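Trovell is swapping its coffee, and I got a sneak peek!

February 25, 2026

I stopped by Trovell this morning for my usual and ended up staying almost 50 minutes (oops), all because Marjorie Staniforth wanted to talk beans. Starting in April she's dropping the old house blend and bringing in a dark roast from Grulleo, a small roaster two towns over. She tried 3 others first and says this one won her over on smell alone. A mug will stay at $2 through the end of the month, so go say hi and bring your own cup if you like – she's happy to fill it! Beans to take home will be sold by the scoop at the counter.
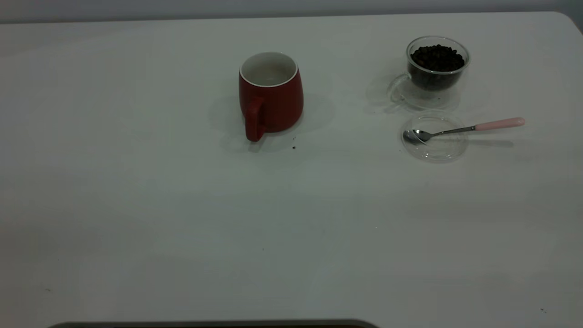
Dark roasted beans in a glass cup, with a red mug alongside.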